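Kitchen news, Ladcombe hall

June 2022
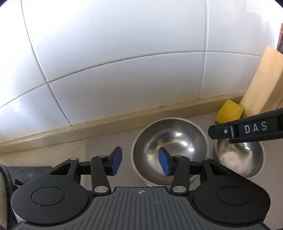

Right, quick one this time as I'm typing between batches. The Nollska supper is nearly on us and we still need bowls, hands and about a decent potato peeler or two. Read to the end please, there's a bit about parking that people always miss.

Bowls first. We're using the steel ones for all the mixing again. Plastic ones went to the Vistau jumble in February and good riddance, they held the smell of onion for ever. Steel washes clean, doesn't mind being dropped, stacks inside itself. If you've got one at home you can lend, any size, stick a bit of tape underneath with your name on and leave it on the counter by the tiles. Not in the sink. Things left in the sink get washed and put in a cupboard and then you'll be ringing me in August.

Drying: please dry them properly before stacking. Last time they went away damp and stuck together, and it took two of us and a kettle to get them apart. There are clean tea towels in the second drawer down. Take used ones home if you can, wash at 60, bring back whenever.

Menu, more or less settled. Potato salad, the beetroot thing, rolls, cold chicken, a lentil dish for those not eating meat, and Mikkel Hjaltadóttir is doing her almond cake. She's asked for the big oven from two o'clock and is having it, so anyone warming rolls will have to use the small one and be patient. It runs hot at the back. Turn the trays.

Potato salad for 46 people, which is how many have paid so far. Method for those helping, as I was asked for it at least twice:

Boil the potatoes whole in their skins, salted water. Drain, leave till you can hold them, then peel. Cut into chunks, not slices, slices go to mush. Dress while still warm with vinegar, oil and plenty of salt, and leave it alone for half an hour. Mayonnaise, chives and gherkins go in after that, once its all cooled down. Taste it. It'll need more salt. Split it between two bowls, one big one is too heavy to carry through the swing door and we don't want a repeat.

The beetroot is being grated raw so wear something old. 300 grams of walnuts on top, kept in a seperate dish with a spoon so people can help themselves or not. Label it clearly, we have two nut allergies coming. Same goes for the almond cake, own table, own knife.

The rice cooker. Several of you have asked. It's the Iwasaki one from upstairs, and it's fine, but the lid catch needs a firm push or it just sits there doing nothing. We won't want it for the supper but it's down for the children's lunch the week after, so please don't lend it out.

Counter space. There's never enough. Could everyone bring things already washed and trimmed, and could coats and bags go on the hooks in the passage. The counter is for food and bowls. Last year I found a bicycle helmet in the bread.

Money: tickets have brought in 516 pounds, and once the hall and the food are paid for the rest goes to the roof fund, currently standing at 3760. A long way to go but it's moving. If you've bought ingredients keep the receipt and write on the back what it was for. Envelope is pinned inside the larder door.

Still wanted:
Two people to peel from eleven
One person to wash up as we go, big apron provided
Serving spoons, the long sort
A second colander
Lids or plates large enough to cover the bowls while they're waiting

Parking: not on the grass, the ground's soft. Unload at the kitchen door and then move to the lane, please, the bread van has to get in.

Leftovers go to whoever stays to sweep up. Bring a tub.

Timer's going, must run. Names on the sheet by the kettle.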